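### 3.2 How households fold and keep their linens

When we began visiting homes in Wiltgate, we thought we would be talking mostly about storage, and we were happily wrong. People wanted to tell us about folding! Lok-yiu Hsueh sat at a good many kitchen tables that September, and the talk nearly always wandered back to whoever had taught the person to fold in the first place (a grandmother, very often, or an older sister with strong opinions).

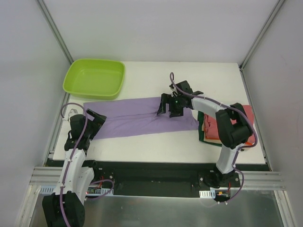
Our coding of these conversations began with the first touch, meaning the moment a person takes hold of a cloth and decides which way it will go. Long pieces, such as table runners and bath sheets, got the most talk by far. A long cloth laid flat with one end pinched up a little, as the lavender one is in Figure 2, matches what many people called "finding the end," and we kept their phrase for the code because we grew fond of it.

**Figure 2.** A long cloth laid out flat on a table.

Pin-yu Kan then read through all the notes a second time, paying special attention to disagreements within the same home. These were gentle for the most part, though one couple on Yu Street had kept 2 separate linen shelves for 30 years over the matter of thirds and halves. 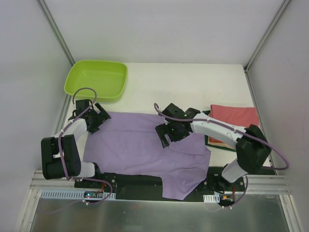
Couples like these taught us to ask each person alone before asking them together, and the answers grew a good deal longer once we did. We come back to the shared answers in Section 4, where we look at what happens when grown children carry a folding habit into a home of their own.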